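キラノ地域掲示板 > 事件・防犯 > 自転車241台の件、発表の数字をそのまま信じていいのか

1 川沿いの住人
月曜の発表、読んだ人いますか。コルレテイ地区の貸倉庫から盗難自転車241台が見つかって男が1人逮捕された、という例の件です。

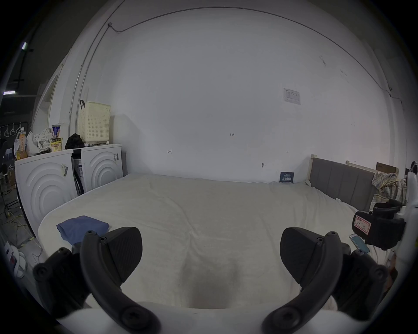

発表文を三回読み返したんですが、どうも引っかかるところが多いので立てました。まず「盗難自転車241台を発見」と見出しにあるのに、本文では「盗難の疑いのあるものを含む自転車および部品、計241点」になってるんですよね。台なのか点なのか。フレームとホイールを別々に数えたら、自転車の実数はずっと少ないはずです。
それから逮捕容疑は、読む限り1台分の窃盗だけ。残りは「関連を調べている」。これで「大規模窃盗グループ摘発」みたいな空気になってるのが気持ち悪い。グループなら残りの人はどこにいるんでしょう。
別に犯人をかばう気はないです。うちも一昨年やられてますし、捕まったなら嬉しい。ただ、嬉しいからこそ中身を確かめたい。

2 ペダル油
逮捕されたの自体はめでたいのに、なんでいきなり疑いから入るのか。
警察の広報文なんて昔からそういう書き方だよ。裁判前なんだから「疑い」としか書けない。見出しを付けたのは警察じゃなくて新聞のほうでしょ。

3 川沿いの住人
>>2
見出しが「台」になってるのは警察のサイトのほうもです。新聞は丸写し。そこも含めて変だと言ってます。

4 駅南口
ほんとだ。警察サイトの見出し「自転車241台」、本文「241点」。今見てきました。
雑だなあ。

5 北の坂
雑なだけだと思う。警察の広報担当が統計の言葉づかいに厳密だった試しがない。以前の落書き事件のときも、件数と箇所数がごっちゃだった。

6 もと倉庫番
貸倉庫で働いてたことがあるので、台数のところだけ。
チルタンス（Ciltance）のコルレテイの倉庫って、一番大きい区画でも車2台分くらいの広さです。完成車で241台はまず入りません。前輪を外してハンドルを曲げて、縦に吊っても無理だと思う。だから部品込みの「点」というのが正しいんでしょうね。
区画をいくつも借りてたなら話は別ですが、発表には「倉庫の一室」とありました。

7 川沿いの住人
>>6
ありがとうございます。そういう話が聞きたかった。
一室なのに241台、と読んだ人は大勢いるはずで、実際うちの職場では「241台も積んであったんだって」という話になってました。

8 ペダル油
>>6
あなたが働いてたのってチルタンスなの？ 別の会社の倉庫と比べてるなら意味がない。
あと、発表された倉庫がチルタンスだってどこに書いてある？ 発表文に会社名はないぞ。

9 もと倉庫番
>>8
別の会社です。チルタンスの区画は知人が借りていたときに荷物運びを手伝って、中を見ました。
会社名については、言われてみると発表文にはないですね。コルレテイで貸倉庫といえばあそこだと思い込んでました。そこは取り消します。

10 ペダル油
ほらね。数字を疑うスレで根拠のない社名が出てくるのは勘弁してほしい。

11 駅南口
>>10
言い方。すぐ取り消してるんだからいいだろう。

12 踏切横
コルレテイには貸倉庫が他にもあるよ。給水塔の裏の、元は製材所だったところ。看板が小さいから知らない人も多い。どっちなのかは自分も知らない。

13 川沿いの住人
社名は伏せられているということで、以後は「倉庫」で統一しましょう。
で、もう一つ疑問なのが「市民からの情報提供により」という部分です。去年の秋、うちの町内の人が「夜中に倉庫へ自転車を運び込んでいる車がいる」と交番に言いに行ってるんです。そのときは「見ただけでは動けない」と帰された。今回の情報提供が別の人のものなのか、それとも去年の通報を今ごろ引っ張り出したのか。後者なら何か月も放っておいたことになる。

14 北の坂
>>13
その町内の人の話、本人から直接聞いた？

15 川沿いの住人
>>14
直接ではないです。その人の隣の家の人から聞きました。

16 北の坂
じゃあそれも眉唾で扱わないと不公平でしょう。発表文の一字一句を疑うのに、又聞きは素通りというのはおかしい。

17 川沿いの住人
>>16
それはそのとおりです。本人に確認できたら書きます。

18 二度盗られた女
被害者です。2台盗られてます。1台目は駅の駐輪場、2台目は自宅の玄関先。どっちも鍵あり。
発表のあとすぐ警察署に電話しました。そしたら「防犯登録番号と車体番号の両方がわかる方から順に照合しています」と言われて、車体番号なんて控えてないと答えたら「では照会できる状態になったらこちらから連絡します」。それきりです。
何台だろうと何点だろうと、戻ってこないならわたしには同じです。

19 ペダル油
>>18
防犯登録の控えが残ってるなら車体番号も書いてあるはず。登録カードの下のほう。買った店にも残ってることがある。うちは自転車屋じゃないけど、知り合いの店は古い控えを何年も取ってた。

20 二度盗られた女
>>19
それは知りませんでした。1台目はブロルトスベルグ（Broltosberg）の量販店で買ったので聞いてみます。2台目は譲ってもらったものなのでだめかも。

21 整備士見習い
自転車屋で働いてます。店名は出しません。
車体番号はだいたいクランクの下、フレームの裏側に打ってあります。ただ、盗品はここを削ってあることが多いです。店に持ち込まれた中古でも、番号のあたりだけ塗装が新しいのを見たことがあります。そういうのは買い取りません。
なので「241点を照合中」と言っても、番号で持ち主にたどり着けるのは半分もないんじゃないかと個人的には思ってます。根拠は店での経験だけですが。

22 川沿いの住人
>>21
発表文には「うち40台について所有者が判明」とありました。つまり40は「台」で書いている。ここだけ台なんです。241から40を引いた残りが何なのか、まったく説明がない。

23 駅南口
>>22
その引き算、やっちゃだめなやつでは。単位が違うんだから。

24 川沿いの住人
>>23
そうです、引き算できないように書いてあるのが問題だと言いたかった。

25 踏切横
意図的みたいに言うのは飛躍してない？ 単に別の人が書いた文をくっつけただけの気がする。

26 北の坂
自分も飛躍だと思う。数字を大きく見せて警察に何の得があるのか。

27 改札前の犬
>>26
予算でしょ。
今年、防犯カメラを増やす話が市議会に出てるのを知らないのか。「大規模窃盗を摘発」のすぐあとにカメラの話を出せば通りやすい。

28 ペダル油
>>27
はい陰謀論。カメラの話は去年から出てる。今回の逮捕と結びつける証拠があるなら出して。

29 改札前の犬
>>28
証拠はない。時期が近いと言ってるだけ。

30 ペダル油
時期が近いだけなら、うちの猫が子を産んだのも同じ時期だ。

31 駅南口
猫おめでとう。

32 川沿いの住人
>>27
カメラの件は別スレがあったはずなので、続けるならそちらでお願いします。わたしもこの件と結びつけるのは無理があると思います。
わたしが疑っているのは数え方と、グループと呼ぶ根拠の二つです。

33 もと倉庫番
グループの根拠については、新聞の続報に少しだけありました。「ほかに3人が出入りしていたとみて」と。防犯映像に映っていたのか、借り主の話なのかは書いてないです。

34 北の坂
出入りしてた＝共犯とは限らない。荷物を運ぶのを手伝っただけの人かもしれないし、自分も友人の引っ越しで何が入ってるか知らない箱を運んだことがある。

35 踏切横
倉庫の入口は暗証番号式のところが多いから、番号さえ教われば誰でも入れる。記録が残るタイプかどうかで話が変わる。

36 もと倉庫番
>>35
記録は残ります。ただ、残るのは「どの区画の番号で開けたか」で、誰が押したかはわかりません。少なくともわたしのいた会社ではそうでした。人数まで言うなら映像があるんじゃないかな。推測ですが。

37 夜勤明け
横から失礼。倉庫のある通りから交番まで100メートルだよ。給水塔の裏のほうならだけど。
そんな近くで延々とやられてた、というのが個人的には一番信じられない。

38 ペダル油
>>37
どっちの倉庫かわからないって話をさっきしてただろ。上から読んで。

39 夜勤明け
>>38
読んだ上で「ならだけど」と書いてる。そっちこそ読んで。

40 駅南口
交番が近くても、昼間に自転車を車から降ろしてたら普通の人にしか見えないと思うよ。わたしは見ても気にしない。

41 整備士見習い
同感です。工具と自転車を積んだバンなんて、うちの店の出張修理と見分けがつかないです。それで声をかけられたことは一度もないです。それはそれでどうなのかと思いますが。

42 二度盗られた女
ブロルトスベルグの量販店に電話しました。控え、ありました。車体番号も。
警察署に伝えたら「受け付けました」とのこと。該当があったかどうかは今は言えないそうです。>>19 さんありがとう。

43 ペダル油
>>42
よかった。受け付けた人の所属と受付番号は控えておいたほうがいい。あとで「聞いていない」になると面倒。

44 二度盗られた女
>>43
受付番号はもらえませんでした。聞いたら「そういうものはない」と。

45 川沿いの住人
>>44
それも妙ですね。届け出のときは受理番号が出るはずなのに、照合の依頼だと出ないのか。

46 北の坂
>>45
盗難届の受理番号が元々あるから、それに追記するんじゃないの。なんでも妙だと言いたくなる気持ちはわかるが、これは普通だと思う。

47 二度盗られた女
>>46
あ、盗難届の番号は聞かれました。じゃあそういうことかもしれません。

48 川沿いの住人
>>46
たぶんそうですね。先走りました。

49 改札前の犬
ところで、照合が終わるまで自転車はどこに置いてあるの。署の裏の車庫？ あそこに241も入る？

50 踏切横
だから点だって。

51 改札前の犬
>>50
点でも場所は取るだろう。

52 夜勤明け
署の裏の車庫は今朝通ったらシャッターが閉まってた。中は知らない。

53 川沿いの住人
報告です。警察署の広報窓口に電話して聞きました。聞いたのは次の二点。
見出しの「台」と本文の「点」はどちらが正しいのか。完成車は何台なのか。
一つ目は「本文が正しい」。見出しは直すかもしれないし直さないかもしれない、担当に伝える、と。
二つ目は「捜査中なので内訳は答えられない」。
録音はしていないので、信じるかどうかは皆さんにお任せします。

54 ペダル油
>>53
電話したのは偉い。ただ「本文が正しい」で終わりじゃないか。単純ミスだったわけだ。

55 川沿いの住人
>>54
ミスならミスで、直せば済む話です。今も見出しは「台」のままですよ。

56 駅南口
内訳を答えられない理由がよくわからない。完成車の台数を言ったら捜査にどう差し支えるの？

57 整備士見習い
>>56
完成車と部品の境目が決められないんじゃないでしょうか。サドルのない自転車は完成車か、前輪がないのはどうか。うちの在庫でも毎回もめます。フレームとフォークだけ組んであるものを1台と数える人もいます。

58 駅南口
>>57
それはちょっと納得した。

59 北の坂
その説明を警察が自分でしてくれたら、このスレは半分で済んだ。

60 もと倉庫番
でも、それなら最初の発表でどう数えたかの基準があるはずですよね。基準なしに241という端数まで出てくるのは不思議です。札を一枚ずつ付けていったんだろうとは思いますが。

61 ペダル油
押収品に札を付けるから札の数が241。それだけの話だよ。袋に入ったボルト一式も札1枚。

62 川沿いの住人
>>61
それが本当なら、見出しの「台」はますますひどいことになりますけど。

63 ペダル油
>>62
見出しがひどいのは最初から否定してない。そこから「グループも嘘だ、通報も放置だ」に広げるのに反対してる。

64 川沿いの住人
>>63
嘘だとまでは書いてないです。根拠が見えないと書きました。

65 踏切横
二人とも、言ってることはもうほとんど同じでは。

66 ペダル油
同じではない。

67 川沿いの住人
同じではないです。
それと>>13の通報の件、本人に会えたので訂正します。行ったのは去年の秋ではなく冬でした。交番ではなく、巡回中の警官に立ち話で伝えただけ。運び込んでいたのが自転車だったかどうかも「車輪みたいなものが見えた」くらいだそうです。なので「通報を放置した」とは言えません。話を盛った形になってすみません。

68 北の坂
>>67
確認してくれてありがとう。又聞きは伸びるね。

69 改札前の犬
でも警官に伝えたのは事実なんだよな？ 立ち話でもメモくらい取ってほしい。

70 夜勤明け
立ち話を全部メモしてたら巡回にならん。

71 二度盗られた女
まだ連絡はないです。来たらここに書きます。
譲ってもらったほうの1台は、前の持ち主が登録の控えを探してくれているところです。青のフレームで後ろの泥よけに傷。見かけた人がいたら教えてください。

72 整備士見習い
>>71
店でも気をつけて見ておきます。メーカーとタイヤの大きさがわかればもう少し探しやすいです。ここに書きにくければメッセージでどうぞ。

73 駅南口
今見たら警察サイトの見出し、「自転車等241台」になってる。「等」が付いた。

74 川沿いの住人
>>73
「等」を足して「台」は残したんですか……。
もう一度電話します。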